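Kitting (assembly)

Kitting is the practice of gathering the separate parts needed to build one unit of a product and supplying them together, as a set, to the person or station that will put it together. It is used in electronics, furniture, medical supplies and the repair trade. The set is called a kit, and the list it is drawn from is the bill of materials.

Kits are usually made up in a storeroom or at a bench near the line. A picker works from a printed or on-screen list and places each part in a tray, bag or box. Small parts such as screws may be weighed instead of counted. A kit that is missing a part is called a short kit, and most shops hold it back until the part arrives. 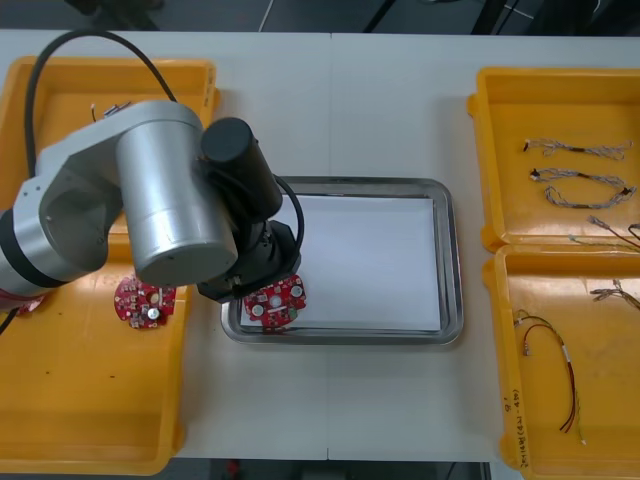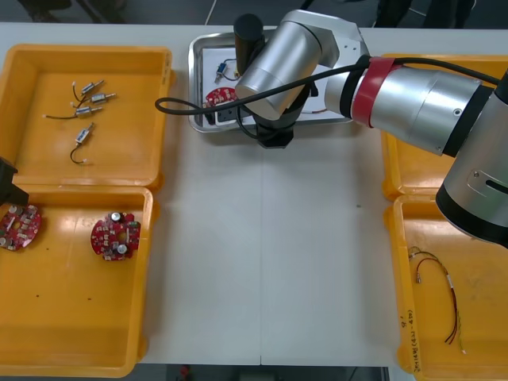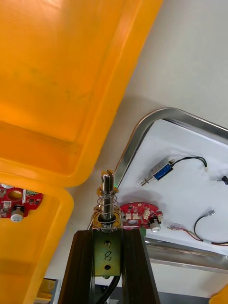
Circuit boards, small motors and a metal bracket at a work table with bins and a tray.

The main alternative is line stocking, in which every station keeps its own supply of each part. Line stocking needs less handling, but it takes up floor space and works poorly when many versions of a product are built in turn. The fan maker Trutard changed from line stocking to kits at its Ullirstead plant when its range grew to 21 models. Its stores manager, Carleen Hollis, wrote that the plant had been keeping 378 part numbers on the floor, and that 200 of them were moved back to the storeroom in the first October.

Kitting has costs. Parts are handled twice, and a damaged part can stop a build, as there is no spare within reach. Some shops add extra fasteners to each kit for this reason - a habit that makes stock records harder to keep straight. Narayanan Nadar has argued that kits of more than 9 different parts should be split by assembly step.

Categories: Manufacturing | Inventory | Assembly methods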